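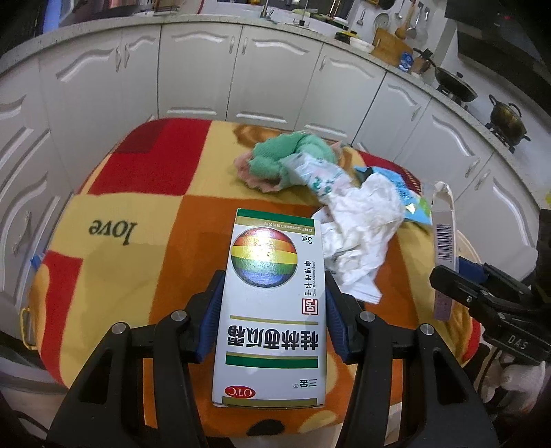 Gallery: Clearing the Table, Spring Term

Welcome to the gallery page of the Plukville student robotics club. Our project this term is named Magesa, and its topic is tidying up a home. We chose it in April after a long discussion, where one half of the group wanted to build a line follower again and the other half wanted something our parents would understand.

The task sounds simple. Small things are left on a table in a kitchen, and they have to be picked up and put in the correct place. Each student works with a pair of grippers and learns how to come near an object, how far to open the fingers and when to let go. Each session takes 60 minutes, and afterwards we write our notes together. Faith Okoth keeps the notebook, and she is very strict about handwriting.

Soft packages are the most difficult for us. A box has flat sides and is easier to plan for, but a plastic bag changes its form when you touch it. Mwangi Waweru has written 3 pages only about tissues, and we recommend reading them.
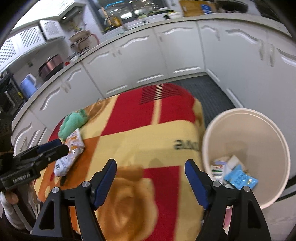

Fingers open over the patterned blanket. The cloth and the white package are on the left, and the bin is on the right with a blue packet inside.

For the next term we plan to continue with the same task and add folding of cloths. Oľga Šimek will prepare the list of objects. If you have small empty boxes at home, please give them to her, but wash nothing with a paper label.

New members are welcome, also without experience. The group has 11 places, and the application form is with Kęstutis Rätsep in the workshop.

Text by Erasto Kombo. Thank you to Faith for correcting my commas.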